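Florlow says its toy bins will end playroom clutter. Parents have heard that before

Florlow began selling its Swanson toy trays on June 15, 2021, promising a tidy playroom in 4 minutes a day. The company says 86 percent of families in its own trial agreed. It did not say who picked them.

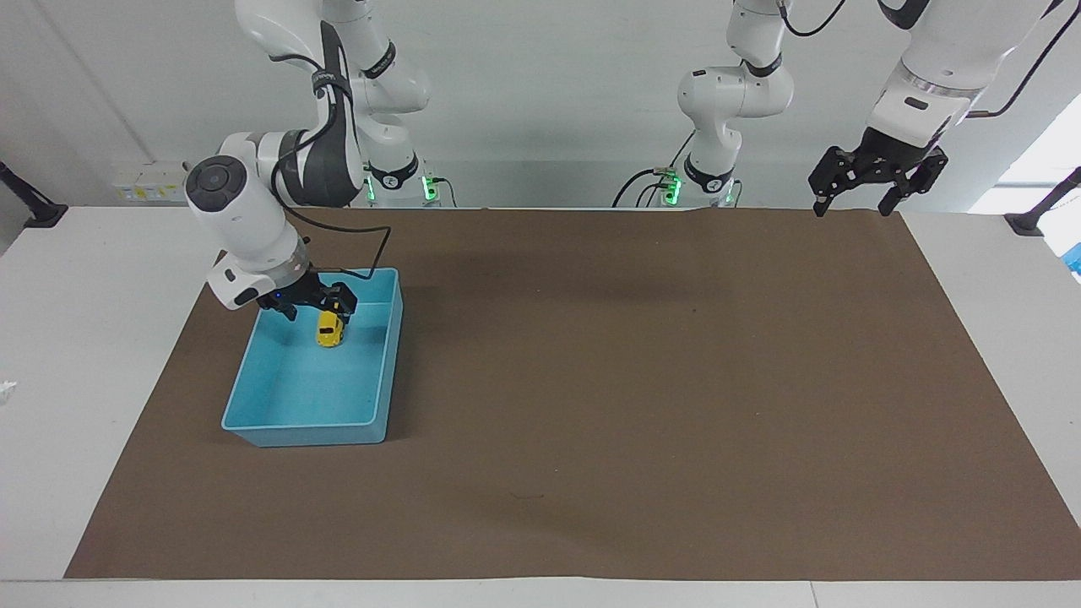 A small toy car is easy to put away. Helmi Karppinen, a mother of three, wonders about the other 200 toys on her floor.

"A tray is a tray," she said. "I have 17 already."

Florlow plans a larger size in December.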